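Call for Participants: Ravevura Student Project, Spring Term

Ravevura is a student project of the robotics club at Prusum. We are looking for 12 new participants for the coming term, which starts in February. No earlier work with robots is needed, but you should like to repeat a task many times and still do it with care.

What the project is

We want to teach a small robot arm, which we call Moon, to tidy up a child's room. Moon learns from recordings made by people. A participant takes a hand-held gripper, picks up a thing from the floor or the table, and puts it in the place where it belongs. A camera on the gripper records the movement from beginning to end. Later the programming group uses these recordings to train Moon.

In the last term we made 700 recordings. This was enough for first tests with soft toys, but it was too few for flat things such as cloths and picture books. For this reason we want to reach 2000 recordings before the end of the spring term, and we need more hands.

What you will do

Most participants will join the recording group. You will work in pairs. One person holds the gripper, the other person prepares the floor, writes the log and says when a recording must be repeated. After half of the session you change places. Each pair chooses its tasks from a list, and you are welcome to propose new tasks for this list.

Three places are reserved for the programming group. There you will sort the recordings, remove the bad ones with our own tool Clovus, and help with the training runs. For these places we ask for basic knowledge of Python. You should also be able to read code which other people wrote, because Clovus is already in its fourth year and has had many authors.

There is also a little workshop work for everybody. Screws become loose, finger pads must be changed, and batteries must be charged in the evening. We will show you how to do all of this.

Time and place

The recording group meets two evenings per week, for two hours each. The programming group meets one evening per week and works the remaining hours from home. Both groups come together once per month to look at the results – this meeting is important, so please do not plan other things on it. We work on the second floor of the Prusum main building. The elevator goes to our floor.

What we offer

You can receive a certificate for the hours you have done. Students of Prusum may also ask their department to count the project as an elective course. Materials are free of charge. We have a small fund of 200 dollars for the bus tickets of participants who live outside the city, and it is given in the order of requests. 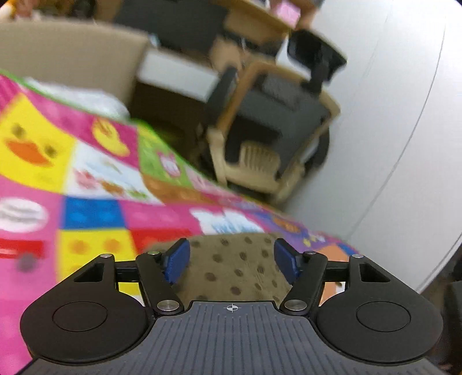
The hand-held gripper with its blue finger pads, in front of the play mat.

Who can apply

You must be at least sixteen years old. If you are under eighteen, we need a signed permission from a parent. You can be a student of Prusum or of any other school. The recording group works on the floor a lot of the time, so please tell us if this is difficult for you. Several tasks can be done at the table, and we will plan your sessions with these.

The working language is English. It does not have to be perfect, and ours is also not perfect.

How to apply

Please send us a short letter, one page at most. Write which group you prefer, which evenings you are free, and one thing that you have built, repaired or programmed. It may be a very simple thing. We do not need grades or a photo.

You can leave the letter in the Ravevura mailbox at the Prusum front desk or send it with the contact form on our page. We answer every letter, also when we have no place for you. Those who are not chosen can stay on the waiting list – in the last term, two people from the list could join us after the start.

The Ravevura student team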